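Polis Staff Profile System – User Guide
Section 4: Creating and publishing an academic biography

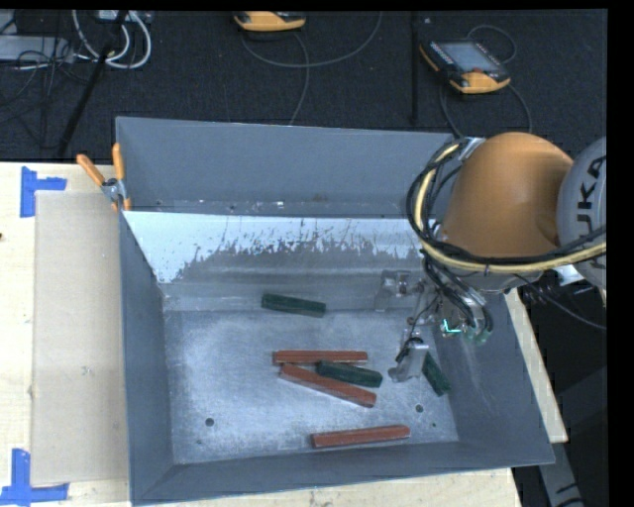

Before you begin, please have the person's current CV and the signed consent form. The biography appears on the faculty page at Furnton and in the printed programme for guest lectures.

1. Log in to Polis and open the Profiles tab.
2. Click New Profile. Enter the family name first, then the given name. Titles such as Dr. go in their own field.
3. Under Degrees, add the highest degree first. Write the name of the university in full.
4. Under Positions, add present and former posts. For government or honorary posts, choose Public Service from the list.
5. Paste the text of the biography. The limit is 3,000 characters, with spaces.
6. Click Save Draft, then Send for Review.

Note: The short version for the programme is made from the first 49 words – please put the most important post there.

Note: If two persons have the same family name, as with Dörte Wunderlich and Hildegard Wunderlich, check the staff number before you save. Polis does not give a warning.

Caution: Do not press Publish while a review is open. The reviewer's changes will be lost and cannot be recovered.

A draft that is not touched for 10 days is moved to the Archive folder. To bring it back, open the folder, select the draft and click Restore.

Last revised Jul 13, 2020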